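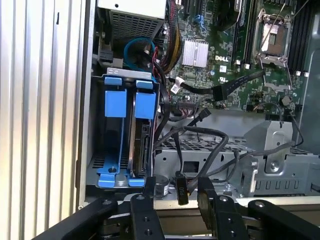

A Dell tower with its side off and the CPU socket open.

I got to the Dallbridge workshop a little after nine, and the woman who runs the repair bench already had coffee going and a screwdriver behind her ear. She asked me to leave her name out ("put the bench in it, the bench is more interesting"), so that's how we'll do it.

The bench belongs to Pevitz, the refurbishing outfit on the second floor, and old office desktops are most of what comes across it. Last year they took in over 3,000 of them. She talks about them the way some people talk about used cars.

"I like these towers," she said. "Side panel comes off, and you can see pretty much everything you own. Power supply up top, board right there. A laptop makes you work for it."

I asked what she does first, and she laughed at me a little – I think I was supposed to say "turn it on."

"I look. Five minutes, no tools. Where do the cables go? Is anything hanging? People want to start pulling stuff out, and then it's four o'clock and they've got a red wire in their hand and no idea where it lived."

She is picky about cables. The black and yellow power bundle gets pushed to the side and stays there, and the blue SATA cable gets a nice wide curve if she has any say in it. Ribbon cables she won't tug on at all. "Hold the plug. Always the plug. I've thrown out boards over that."

Then we got onto sockets, and she slowed way down. Once the lever is up and the processor is out, she doesn't want anybody's sleeve, coffee or opinion near it. "You can dust a heatsink all day long, those fins don't care. The socket cares. I had a batch from Gunawan in February, 47 machines, and 7 had bad contacts. Every one of those was somebody in a hurry."

So do they get thrown away? Mostly no, she told me. A bad board still leaves you a case, a power supply, memory and a drive cage, and all of that goes on the shelves behind her, sorted into old bread trays. Dosis buys some of the cases. The rest wait for the next tower that needs them.

I had to ask whether she ever gets bored, seeing the same green boards every day. She thought about it long enough to finish her coffee.

"The boards, sure. But somebody always did something weird in there. Last week I found a grocery list taped inside a side panel. Eggs, batteries, stamps. I kept it – it's on my fridge."

Posted Mar 23, 2021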